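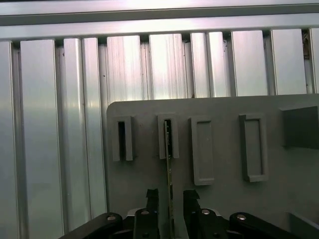 Aluminum slat wall in the shop corner, how do you keep yours clean?

Posted in: Workshops and Garages

ebise_wolde
14 July 2020
Hi everybody, long time reader and very occasional poster. I finally have the back corner of my shop the way I like it, with the vertical aluminum slats hanging under the long beam and the gray panel with the slot holders standing in front. I'm so happy with it! But the gaps between the slats are narrow and dark and they collect everything. There's a little brownish clump tucked up by the beam on the right side that I can't get at with a rag, and some of the slats have fine scratches running up and down that I'd love to soften if I can. What do you all use? I have dish soap, a box of cotton swabs and a whole lot of patience.

negash_shopdog
Oh, I like this a lot. The light on that brushed metal is lovely. For the gaps I'd start dry, with an old paintbrush, one of the skinny angled ones for window trim. Work from the top down so you aren't chasing the same dust all afternoon, and leave the soap in the kitchen until the loose stuff is out. My wife gave me a set of cheap artist brushes years ago (for painting, bless her) and every last one of them has ended up in the shop.

Casis70
Have to disagree with negash a bit. A brush just pushes the dust through to the back, and then it drifts out again the next time you slam a door. Vacuum with a crevice tool first, brush second. I did mine the other way for years and kept wondering why there was always a gray line on the floor.

negash_shopdog
Fair enough, though most crevice tools I've owned are fatter than those gaps. Hold the brush in one hand and the hose in the other and we're both happy.

pevau_annie
Please go easy on the scratches! If they run the same way as the grain I would leave them be. I went after one slat with a 4000 grit pad, thinking it was so fine it couldn't hurt anything, and I ended up with a shiny stripe that you could see from the driveway. It took me a whole weekend to bring the brushed look back, and it still doesn't quite match its neighbors.

Eseo
What Annie said, except I think you can do it if you pick the right pad. The soft gray kind, straight strokes from top to bottom, light hand, never in circles. Try it low down behind the panel where it won't show. Ebise, are the slats fixed to the beam or do they lift off? If they lift off I'd take down the ones on the right and do them on a towel.

ebise_wolde
Eseo, they're bolted from the back, and I'd have to shift a heavy cabinet to get there, so I'm going to try it with everything in place. I don't mind if the slats don't all match. Some are wider than others anyway, and the bright ones catch the light so much more than the rest. I'd just like the clump gone.

Casis70
Wooden skewer with a bit of tape wrapped around the end, sticky side out. Poke, twist, pull. And don't forget to wipe the inside of those slot holders while you're at it, mine fill up with grit and then whatever I slide in gets scuffed.

pevau_annie
The skewer trick is good, I do that on my window tracks. Ebise, what do you keep in the holders? I'm thinking of a panel like that for my rulers.

ebise_wolde
Flat things mostly, Annie, a couple of straightedges and my scrapers. They aren't evenly spaced, so it took me a little while to settle on what goes where. Skewers are on the grocery list, and I'll do the vacuuming on Saturday morning before it gets too hot out there. Thank you all so much!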